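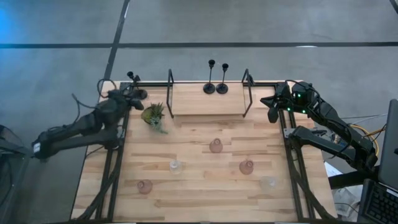

Equipment Planning for the Coming Year

Nov 26, 2025

The budget for the Wevia handling station closes next month, and Parisa Asadi and I have spent much of this week reconciling what was requested in April with what has been spent. I am setting down our position for colleagues who will be asked to sign it.

The two arms are paid for and do not appear in the new request. What remains are the items that seldom receive a line of their own: gripper fingers, cables, mounting hardware and the objects the arms are asked to handle. Glassware was entered last year under office supplies, where it was difficult to trace. It will now have its own line of $500, to include candle holders, vases and replacements for breakage.

Spare grippers are the larger question. Trornau has quoted $2000 for a pair, with delivery in the spring. Azimi quoted less but could not commit to a date, and I have recommended that we accept the first offer. 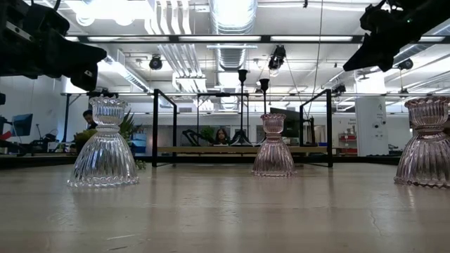 A second sum of $2000 is reserved for the work surface and its supports. Manouchehr Ansari has asked that the tabletop be replaced with one of the same dimensions, so that the existing mounting positions can be kept. I support the request, although it may be deferred until the grippers have been ordered.

We have not included a service contract. The Zuresano proposal covers two visits a year, and we were unable to establish whether travel is charged separately. Parisa has written to them for clarification. Comments on the remaining lines should reach her before the draft is submitted.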